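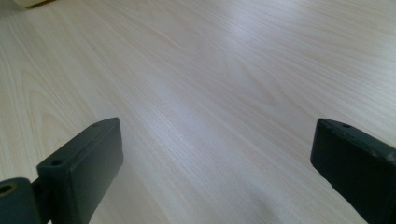 ok so the library wants its copy of the Havadton walking guide back and I have renewed it the max number of times. thread of things I learned from it before I hand it over Friday

1/ the old rail path is 27 miles end to end. I have done maybe a third. always the same third, the one with the bakery

2/ there used to be a ferry at Drakik. You rang a bell on the near bank and waited. Fare was 2 cents, more if you had a cow. the bell post is still there, no bell

3/ page 184 has a fold-out map and someone before me has penciled in every bench. EVERY bench. whoever you are, thank you, my knees thank you

4/ the hill everyone calls Kaushik is 1,346 feet, which feels like a lie when you are on it. The last bit goes straight up next to a sheep fence. Seija Peltonen did it in rubber boots and beat me by a lot

5/ do NOT take the shortcut by the quarry after rain. the guide says "may be soft". I lost a shoe. got it back but still

6/ best chapter is the one on stone walls. didn't expect to care. Apparently you can tell which farm built which stretch by how they did the top row — flat stones one side of the lane, upright ones the other. now I can't walk past one without stoping

7/ worst chapter is birds. two pages, one of them is geese

8/ someone asked about buses. there is one from Havadton square in the morning and one back late afternoon. miss the second one and you're calling a friend. I have called Csenge Barta three times, she has started answering with "where"

9/ also the guide is from before they moved the footbridge so ignore the whole river section past the mill. go left at the mill, keep the water on your right, bridge is further than you think

10/ if anyone has a spare copy for sale I would pay real money. The used ones online are silly prices and half are missing the fold out map

11/ going for one last walk with it in May if I can borrow it again by then, the top path when the hawthorn is out. come along, bring a sandwhich

12/ forgot — dogs fine everywhere except the sheep hill, there's a sign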